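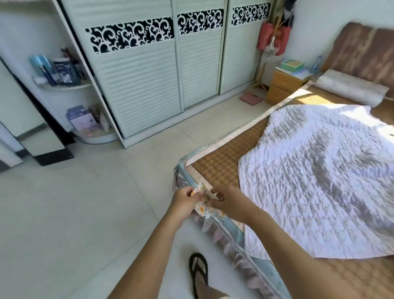 Eline is our lightweight quilted blanket for the warmer half of the year. It is made for nights when a sheet is too little and a full duvet too much, and it can be used alone or as a top layer once the evenings turn. The surface is puckered all over, so it doesn't need ironing and doesn't look untidy if you leave it as it falls. Many people who use a woven mat in summer put the blanket straight on top, as on the bed with the brown headboard, and add a long pillow. We sell the mat and the pillow separately.

Colour: white
Sizes: four, from cot to king
Storage bag: 18 litres, included
Care: machine wash on a cool cycle, line dry or tumble on low
Do not bleach

The stitching runs in a scalloped pattern across the whole blanket. Shake it out after washing and dry it flat or over two lines – a single line leaves a crease down the middle for a day or so. Fold it loosely for the cupboard. It will go into the bag rolled, but take it out again by May and give it an airing before it goes on the bed.

If you want more colour, the Calvo comforter is light blue with crowns, bees, bows and red lightning bolts, and goes well with plain white. The two are sold singly. Please measure the bed before ordering, as the Calvo comes in fewer sizes.

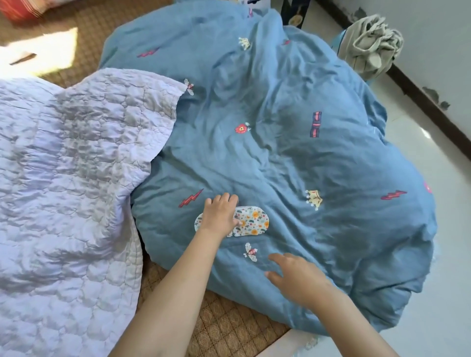 One customer in Rurneneck wrote that she had bought the double for a single bed and was glad of it, as her daughter pulls the covers to one side and there is still enough left to tuck in. She would have liked a longer zip on the storage bag. We have passed that on to the workroom.

Delivery takes five working days from our Storkham warehouse. Unwashed blankets can be returned within 90 days, in the storage bag and with the label still on. Washed blankets can only come back if there is a fault in the stitching.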